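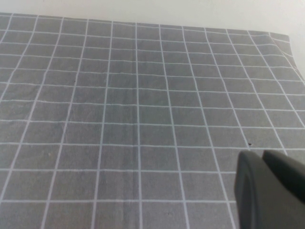

**Leserunde bei Stisbridge: liest jemand mit?**

**papierfalter51** schrieb am Mittwoch:

Guten Abend zusammen,

ich möchte nach eurer Meinung fragen. In unserer Leserunde steht als nächstes Buch »Zanomer« auf der Liste, der zweite Roman aus dem Verlag Candel. Ich habe das erste Kapitel gelesen und bin nicht sicher, ob ich weiterlesen soll. Die Sprache ist sehr schön, aber es gibt 6 Erzähler, und ich verwechsle immer die beiden Schwestern. Deutsch ist nicht meine Muttersprache, vielleicht liegt es daran.

**lesesofa** antwortete:

Es liegt nicht an dir. Ich bin auf Seite 51 und musste schon zweimal zurückblättern. Danach wird es leichter, weil die ältere Schwester verreist.

**papierfalter51** antwortete:

Danke, das beruhigt mich. Bitte nicht verraten, wohin sie reist!

**kapitelzwei** antwortete:

Ich muss widersprechen. Es wird nicht leichter, es wird nur langsamer. Der Mittelteil mit den Briefen hat mich sehr gelangweilt, und die Übersetzung finde ich hölzern. Warum nehmen wir nicht »Espinoza«? Das Buch stand im Juli schon zur Wahl und hat nur knapp verloren.

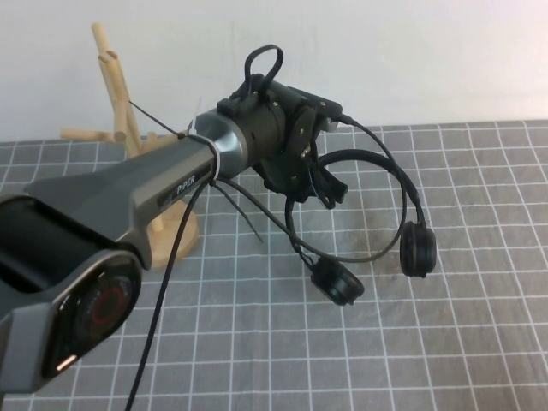

*Schwarzer Kopfhörer im Greifer eines Roboterarms*

**lesesofa** antwortete:

»Espinoza« haben die meisten von uns schon gelesen, darum hat es verloren. Und die Briefe sind für mich der beste Teil. Man muss sie allerdings am Stück lesen und nicht jeden Abend einen.

**kapitelzwei** antwortete:

Am Stück bin ich eingeschlafen. Aber gut, das ist Geschmackssache.

**randnotiz_3714** antwortete:

Im Leseheft ist ein Personenverzeichnis zu »Zanomer« abgedruckt, gleich nach dem Vorwort. Im Buch selbst fehlt es leider. Mir hat es sehr geholfen, ich habe es abgeschrieben und als Lesezeichen benutzt.

**papierfalter51** antwortete:

Das ist ein guter Hinweis, vielen Dank. Ich werde es noch einmal versuchen und beginne am Wochenende von vorne. Eine Frage habe ich noch: Besprechen wir zuerst nur den ersten Teil oder gleich das ganze Buch?

**lesesofa** antwortete:

Zuerst den ersten Teil, so steht es im Startbeitrag der Runde. Wer schneller ist, schreibt bitte »Spoiler« in den Betreff.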